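From the kitchen table - small boards, small jobs

Sunday 31 January

Dear readers,

In the last newsletter I promised to write something on cutting boards, and many of you answered before I even started. Thank you for the letters. It seems that every home on Skumgate has one board that is loved and one that lives behind the bread bin.

My own opinion is simple. For a normal kitchen you need 2 boards and not more. One is for onion, garlic and everything with a strong smell. The other one is for bread, fruit and sweet things. I learned this the hard way, when I served my neighbors an apple cake that tasted a little of garlic. They were polite and ate it.

The shop Hellwig at the corner sells wood boards in a size I like very much. It is big enough for a lemon or a bun, and it still fits in my sink when I wash it. I paid more than I planned, but I have used it every day since July and I do not regret it. Arka has a cheaper one, a bit thinner. Mine from there became bent after I left it standing in water overnight, so this was my own fault.

Then there is the question of the knife. I have become a friend of the yellow plastic kind for light work. It is good for soft things, and I am not afraid when children want to help. For a hard pumpkin you must of course take the steel one. 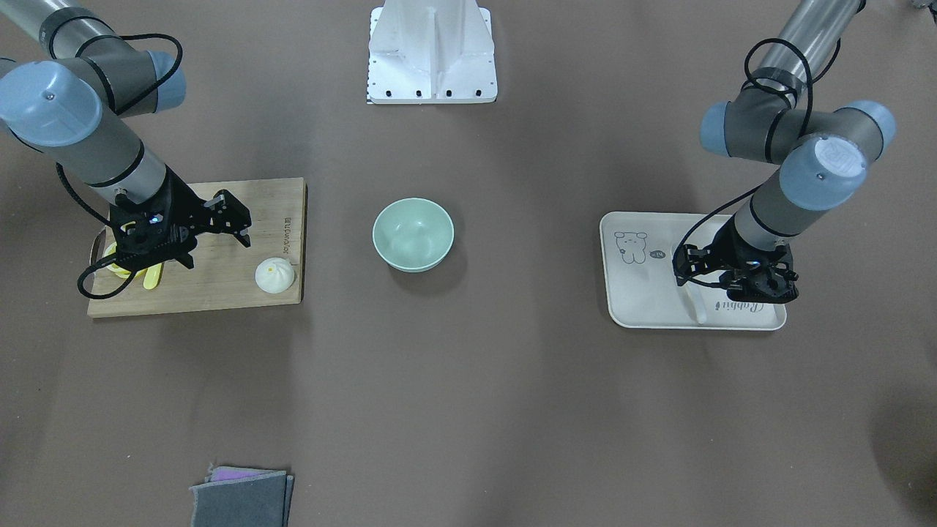
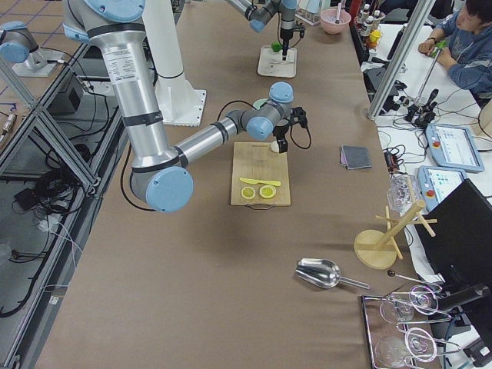

How to clean a board is the subject where I got the most questions. I do it like this. First I wipe away the crumbs with a dry cloth. Then I wash both sides with warm water and a little soap, also when I used only one side. If you wash only one side, the wood can pull itself into a curve. After this I stand it on its long edge so the air can reach it everywhere. Please do not put it in the dishwasher.

For smell, I rub the board with coarse salt and half a lemon, wait a few minutes and rinse. It works well for onion. For fish it works less well, and one reader writes that she uses baking soda instead. I will try it and tell you.

A word about steamed buns, because some of you asked for my recipe again. I use 100 grams of flour for each 2 buns, and I let the dough rest under a bowl until it feels soft like an earlobe. The folding on top needs practice. My first ones opened in the steam and looked like old socks - they tasted fine anyway. Let them cool a little on wood after steaming. On a cold plate the bottom becomes wet.

The next swap evening for kitchen things is in the back room at Toteser. We have place for 9 tables, so please write to me early if you want one. Bring bowls, boards, cloths and small tools that are clean and whole. No electric things this time, the shelf is still full from the last evening.

If you have a board that is too old for food, bring it also. One of our readers sands them and makes shelves for plant pots.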